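Der Zylinder

Um kurz nach zwei in der Nacht brach der Lauf wieder ab, und wieder bei derselben Episode. Sie las die Zeile im Protokoll, obwohl sie wusste, was darin stand. Episode 521, Planer ohne Lösung, Zeitlimit erreicht. Danach kam nur noch der Cursor.

Sie arbeitete seit dem Frühjahr für Prodivlow, in einem Büro über einem Fahrradladen in Findanport. Die Firma schrieb Software für zweiarmige Systeme, und der Kunde Granwood wollte im September eine Sortieraufgabe sehen. Rote Teile in die rote Schale, blaue in die blaue. Ihr Vorgänger hatte den Planer geschrieben und Osman genannt, ohne irgendwo festzuhalten, wofür der Name stand. In den Kommentaren redete er mit ihm. »Osman mag keine Winkel über 66 Grad«, stand über einer Funktion, und darunter war der Wert fest eingetragen.

Sie hatte die Zahl dreimal geändert und dreimal zurückgesetzt.

Der Kollege, der tagsüber am Nebentisch saß, hielt die Wahrnehmung für schuldig. Er hatte ihr einen Zettel auf die Tastatur gelegt: Pose des Zylinders prüfen, Symmetrieachse! Das hatte sie getan. Die geschätzte Pose wich um zwei Millimeter von der wahren ab, in der Simulation kannte man ja beide. Ein Zylinder lässt sich um seine eigene Achse drehen, wie man will, er bleibt derselbe. Osman bekam trotzdem jedes Mal einen Drehwinkel geliefert und behandelte ihn wie eine Vorschrift. Das war unschön, erklärte aber nur einen Teil der Fehler.

Sie holte sich Wasser aus der Küche. Im Treppenhaus roch es nach Kettenöl. Als sie zurückkam, hatte sich der Bildschirm abgedunkelt, und sie blieb einen Moment mit dem Glas in der Hand stehen, bevor sie die Maus bewegte.

Sie startete die Episode neu, diesmal mit eingeblendetem Suchbaum, und ließ sie Schritt für Schritt laufen. Der Griff wurde gefunden, das Anheben auch. Dann begann Osman, Wege zur blauen Schale zu suchen, und verwarf sie. Sie sah die Äste wachsen und enden. Jeder einzelne endete an der linken Hand.

Sie suchte die Stelle, an der die linke Hand in die Kollisionsprüfung kam. Es war eine unscheinbare Zeile. Der linke Arm hatte in dieser Episode nichts zu tun, also fror der Planer ihn an seiner letzten Position ein und rechnete ihn fortan zur Umgebung, wie den Tisch und die Wände. Ein Hindernis wurde nicht gefragt, ob es Platz machen konnte. Dass es Gelenke hatte und auf Befehle hörte, war in dem Moment vergessen, in dem es auf die Liste kam.

Der Kommentar daneben lautete: »Links wartet. Vorerst.«

Sie rechnete nach, wie lange dieses Vorerst schon dauerte. Die Datei war zuletzt vor sieben Monaten angefasst worden.

Die Änderung selbst war klein. Wenn die Suche scheiterte, sollte Osman prüfen, welcher Körper die meisten Wege versperrte. Gehörte er zum Roboter, durfte er in die Planung zurück und bekam ein eigenes Ziel, irgendeins, Hauptsache weg von der Schale. Sie schrieb es in gut einer Stunde, vergaß eine Klammer, fand sie, schrieb einen Test und dann noch einen für den Fall, dass beide Hände sich gegenseitig im Weg waren. Der zweite schlug fehl. Sie ließ die Arme der Reihe nach ausweichen, den rechten zuletzt, und er lief durch.

An den Kommentar ging sie erst am Schluss. Sie wollte ihn löschen, markierte ihn und nahm die Markierung wieder weg. Dann schrieb sie darunter: »Links darf jetzt auch.« Es kam ihr albern vor, aber sie ließ es stehen.

Draußen wurde es hell. Unten zog jemand den Rollladen hoch und stellte Räder auf den Gehweg. Sie setzte den gesamten Lauf neu an, alle Episoden von vorn, und schätzte die Dauer auf etwa 66 Minuten. Solange konnte sie nach Hause gehen oder auf dem Sofa im Besprechungsraum liegen. Sie tat keins von beidem. Sie zog den Stuhl des Kollegen heran, legte die Füße darauf und öffnete die Ansicht von Episode 521 in einem zweiten Fenster, angehalten an der Stelle, an der Osman bisher immer aufgegeben hatte.

Dann schrieb sie dem Kollegen eine Nachricht, dass es an der Pose nicht gelegen habe, jedenfalls nicht hauptsächlich, und drückte auf Weiter. 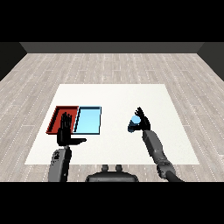 Regelkreis77: Gern gelesen. Das mit dem eingefrorenen Arm kenne ich, bei uns stand der Greifer ein halbes Jahr lang als statisches Objekt in der Umgebung und alle haben an den Zeitlimits gedreht. Nur den Drehwinkel hätte sie gleich mit reparieren sollen, der fällt ihr spätestens beim Kunden wieder auf die Füße. Gibt es eine Fortsetzung?

Kontakt | © 2020 Alle Rechte bei der Autorin | Nach oben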